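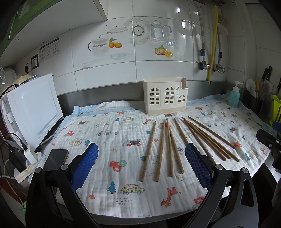
**Equipment planning for hand-held gripper data collection** is the process of estimating, buying and scheduling the hardware used to record manipulation tasks without a robot arm. The main item is the hand-held gripper, a two-finger tool carried by an operator and fitted with a camera. Planning also covers spare parts, storage, task objects and the time needed to prepare each site.

## Scope of the budget

A collection budget is normally divided into capital items and consumables. Capital items are the grippers, cameras, chargers and the computer used to check recordings. Consumables are finger pads, fasteners, memory cards and task objects such as chopsticks, cups or cloths. Operator wages are usually held in a separate account, although training time is sometimes charged to the equipment line in the first month.

Costs differ from those of a fixed robot cell. There is no arm, controller or safety fence to buy, and work can be done on an ordinary kitchen counter. Transport and replacement parts take a larger share of the total.

## Quantity

The number of grippers is set by the number of operators working at one time, plus a reserve. The Ralley planning sheet, drawn up by Nikola Ionescu and dated 28/09/2021, uses a reserve of one gripper for every six in service. It assumes that a damaged unit can be repaired within one working week. Where parts are ordered from abroad, the reserve is doubled.

Output is estimated in accepted recordings. In the Ralley sheet, a target of 4,000 accepted recordings is entered first, and the number of operator days is worked back from the rejection rate and the average length of a task. Setup time is entered separately for each site.

## Finger pads and wear parts

Pads are the most frequently replaced part. Soft, textured pads hold narrow items such as chopsticks better than bare plastic, but wear faster on rough wood and bamboo. Pads of one color and texture are bought in a single batch where possible, so that recordings made months apart remain comparable. Finger joints held by screws can be serviced on site with hand tools. Printed plastic fingers are cheap to replace but should be inspected for play at the joint.

The Teltulis project replaced its pads every 31 operating hours regardless of condition. Its records list 1,618 pads issued over the full program, including those discarded from a batch with poor adhesive.

## Task objects and sites

Objects are bought in sets large enough to vary their number and placement. Thin rigid objects, soft cloth and small containers are usually costed as separate groups. Patterned coverings are useful for varying the work surface and are inexpensive, but need a washing allowance.

Homes add variety in wall finishes, lighting and background objects that is difficult to reproduce in a laboratory. A site survey records counter depth, available sockets and cable routes. Site fees, cleaning and insurance belong in the operating budget.

## Purchasing methods

Grippers may be bought complete, assembled from purchased parts, or rented. Kovačević gives complete purchase as the preferred method for short programs and in-house assembly for programs longer than a year. Joltine, a rental supplier, includes calibration in its rate but bills pads separately. Rental contracts that begin in June are often written to end with the budget year.

## See also

- Calibration schedule
- Spare parts inventory
- Teleoperation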